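Search stories Go

The Ferry to Grellville

My aunt kept the timetable of the ferry in the kitchen drawer, although the ferry had stopped when I was a child. Every year in March she took it out and read it aloud to me, slowly, like a letter from a relative. Devier, Acuña, Grellville. The last boat left Acuña at 20 past the hour, and she always repeated this part, so that I would not miss it.
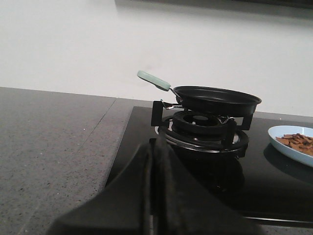 I was a serious boy and I believed her. I thought the boat was only late. When I was older I understood that the company, Rutelar, had sold it, and that 1,686 people had signed a paper against the sale. My aunt had signed too. She had also signed for my uncle, who was then already 2 years dead, and she was not ashamed of it. "He would want to be asked," she told me.

After her funeral I drove to Acuña. The road is 60 kilometers and follows the river, but one sees the water only two or three times. I had the timetable in my coat. The pier was still there, shorter than in my memory, and a woman was sitting at the end of it with a suitcase between her shoes.

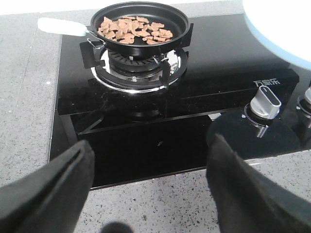

I asked her if she was waiting for somebody. She said no, she was waiting for the boat. I looked for a joke in her face and did not find one. So I took out the timetable and we read it together. She followed the lines with her finger and she stopped at the same place where my aunt used to stop.

"Then we have time," she said.

I sat down next to her. The wind was coming from the Grellville side and it smelled of diesel, which I had forgotten. We did not speak much. She asked if I had eaten, and I said that I had left home too early and had not even lit the stove.

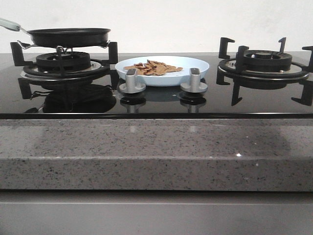 The pan on the left burner.

When it became dark, she stood up and took her suitcase. I heard an engine, perhaps on the road behind us. She walked to the edge, held her hat and looked back at me, a little impatient, as my aunt did at doors. I put the timetable in my pocket and I stood up also.

Contact | © 29 May 2023 | Back to top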